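Household Tips for Home Recording Partners
Clearing and Sorting Packaging with the Hand-Held Grippers

Prornia asks its partner households to record ordinary chores so that a learning system may be trained on them. The guidance on this page concerns one chore only: clearing used food packaging from a table. It supplements the general handbook and replaces the sheet issued in October.

Preparing the table

Use the table the household normally uses. A dining table, a coffee table or a kitchen counter is equally suitable, and there is no need to tidy the rest of the room. Toys, cushions and books may remain where they are kept.

Select packaging of mixed kinds. A good session includes at least one stiff item, such as a carton, and several soft ones, such as snack bags and wrappers. Flatten some of the cartons and leave others open. Rinse anything that has held milk, sauce or oil, and let it dry overnight. Residue transfers to the finger pads and is difficult to remove.

Do not include glass, open cans or anything with a blade or staple.

Lay the items out with some overlap. Households tend to arrange them in a neat line with space between, and the resulting examples are of limited value. Real leftovers lie on top of each other.

Picking up thin wrappers

Thin wrappers account for most failed grasps. Stella Waweru, who reviews submissions for the eastern district, recommends the following.

Approach with the fingers open only slightly wider than the item. Bring one finger down on each side of a raised fold and close slowly. If the wrapper lies completely flat, slide it to the table rim and take it from there - do not press the fingertips into the wood.

Hold the item still for one full breath before moving it. Reviewers use this pause to mark the end of the grasp.

If an item drops, pick it up again and continue. A dropped item followed by a second attempt is a complete and useful example. Please do not stop the recording, and do not use the free hand to help.

Cartons and boxes

Grip a flattened carton across its narrow side. Gripping by a loose flap causes the carton to swing, and it may sweep smaller items off the table. Boxes that are still standing should be taken near the middle and squeezed only as firmly as needed.

Large foil or plastic bags should be folded once, using both grippers, before they are moved. The fold may be rough.

Light

Strong daylight on a polished table hides the grain and the edges of pale wrappers. Draw the curtain partway or move to the other side of the table. Ceiling light alone is acceptable in the evening.

Length and number of recordings

Each session should contain up to 100 pickups. Stop earlier if the wrists become tired. A household completes its assignment at 300 accepted pickups, after which Jomar Villanueva will arrange for a different chore. The packaging collection at present holds 2843 accepted examples, of which 604 involve two hands. Further two-handed work is therefore especially welcome.

Care of the grippers

Wipe the inner faces of the fingers with a barely damp cloth after each session. Check the pivot pins for crumbs and threads. Do not oil them. A gripper that closes unevenly should be returned to Kimutai Lyimo at the Zakharchenko Street office on a Thursday, when replacements are available.

After the session

Sort the packaging according to local recycling rules, or keep it in a bag for one further session. Items that have been handled more than twice lose their shape and should be discarded - crushed paper in particular.

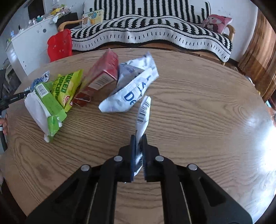 Gripping a narrow wrapper from a table of mixed packaging, with the second gripper at the green carton.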